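Condensate drain on a wall-hung boiler keeps gurgling, trap or run?

flue_and_false
Boiler is a Trernen wall-hung, condensing, installed by the previous owner. Since November the condensate line gurgles after every long burn and twice now the unit has locked out. The drain leaves the trap, drops a short way, then runs along the garage wall to a floor drain. I measured the fall on the horizontal section and got 8 mm over the whole run, so it is close to flat. Installer says the run is fine and the trap is dirty. I cleaned the trap. Still gurgles. Which one would you chase next?

K_Lindqvist_HVAC
The run. With that fall you have standing water in the line, and any slug coming out of the trap has to push air ahead of it. Re-hang it with proper slope before buying parts.

tappet99
Disagree. A flat run is slow but it doesn't gurgle if there is an air break. Is there a tundish or open connection anywhere between the trap and the floor drain? If the pipe is sealed all the way and the end sits below water level, slope will not fix it.

flue_and_false
No air break that I can find. Solvent-welded from the trap outlet to the end, and the end is pushed down into the floor drain. Lockout code is 99, which the manual lists as "condensate level / drainage."

K_Lindqvist_HVAC
Then both. Air break first since it's cheap, slope second. I would still not leave it flat in an unheated garage. It will freeze.

Ülle Siliņa
Before cutting anything, check the trap type. Some of the older Trernen units shipped with a float trap and some with a plain water seal. The float sticks and the symptom is the same. Sigita Lukoševičius posted the part numbers in the Relimdale boiler thread, post 1635. The plain seal version has no moving parts and cleaning it is all you can do.

flue_and_false
Plain seal. I had it apart and there is no float.

tappet99
 I use ribbed parts only where I need the bend and a straight smooth section everywhere else. Ribs hold sludge.
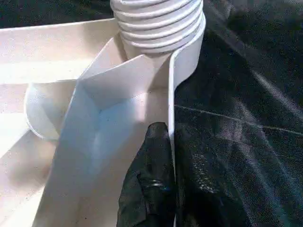
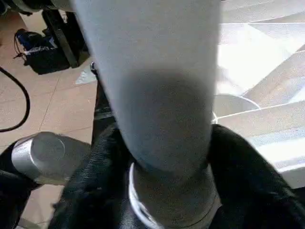 First one has the ribbed section, second is the smooth cylinder with the metal collar at its base.

K_Lindqvist_HVAC
Agreed on ribs. Corrugated on a condensate line is a sludge collector, especially laid flat. I pulled one last winter that had maybe a third of its bore left.

Sigita Lukoševičius
Partial disagreement. A short corrugated piece mounted vertically directly under the trap is acceptable and takes strain off the outlet. The problem is horizontal use. Also, please do not put a metal fitting anywhere the condensate touches. It is acidic. Brass will go first, plain steel not long after.

tappet99
I don't use metal on the wet side. Plastic only.

pipe_dope_pete
The installer may have a point. One cleaning doesn't prove the trap is good. Did you refill it before restarting? An empty seal lets the fan pull or push through the drain and that gurgles too.

flue_and_false
Refilled it until it ran out of the outlet, then put the cap back on. Gurgling was the same that evening.

pipe_dope_pete
OK, withdrawn. Go with the air break.

Ülle Siliņa
The Brirnoner air gap kit fits that outlet size and has a removable screen. Mount it indoors, above the highest point of the horizontal run. Do not glue the screen side.

flue_and_false
Update 2026-01-13. Fitted the air break, lifted the trap end of the run and re-clipped the pipe with closer supports. Counter read 3430 burner hours when I finished. One long burn since then, no gurgle, no code. Will report after the next cold spell.

K_Lindqvist_HVAC
Insulate the garage section while you are in there.

tappet99
And pull the end up out of the floor drain. You didn't say whether you did that.

flue_and_false
I did not. Doing it tonight.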